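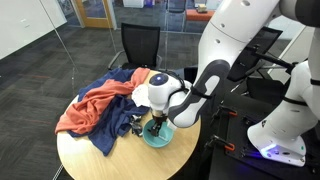

Plellesham Household Robotics Club — Tips from the Laundry Table

When the arm stops halfway through the washing

If you have been teaching a robot arm to sort or fold at home, sooner or later you will meet the fault that had our club scratching its heads for most of February. The arm goes down for something small, closes its fingers, starts to lift, and then stops dead with fault 912 on the screen. Ours did it with the fingers down in a little teal bowl, and it did it again the next evening, and we very nearly sent the whole thing back to Surnirik before Domnica Lazăr sat down with a pot of tea and the log and worked out what was going on.

The arm was perfectly well. Its cable was a touch too short! Where the lead loops round the wrist we had strapped it down nice and snug, thinking we were being tidy, and every time the wrist turned and reached low the lead pulled tight. The arm felt the tug, took it for a collision and stopped, just as it ought to. So do leave a generous loop at the wrist, and before you tighten the strap, walk the arm slowly by hand to its lowest and furthest reach and watch the lead all the way.

A few other things we have learned, mostly the hard way:

Press the stop button before you put a hand anywhere near the fingers, even if the arm has already stopped by itself. A faulted arm can start up again the moment somebody clears the message, and that somebody may be across the room and not looking at you. We had one pinched thumb at Plirodton and that was quite enough.

Mind the corners that hang over the edge of the table. A bit of jersey dangling down is just the thing to get caught, and if the arm pulls on it the rest of the pile comes too, bowl and all. Tuck the corners in before you press start.

Keep small crumpled bits away from the bowl. A tissue or a scrap of dark cloth lying close by is easily picked up along with whatever you were after, and a dark scrap on navy is hard enough for me to see, never mind the camera.

Check your clamps every time. The Bălan ones we use work loose with all the starting and stopping — give each a quarter turn at the beginning of a session and another after tea.

Write the fault number down before you clear it. Our log had 279 lines in it by then, and only 18 of them were any use, all of them ones where somebody had noted what the arm was reaching for.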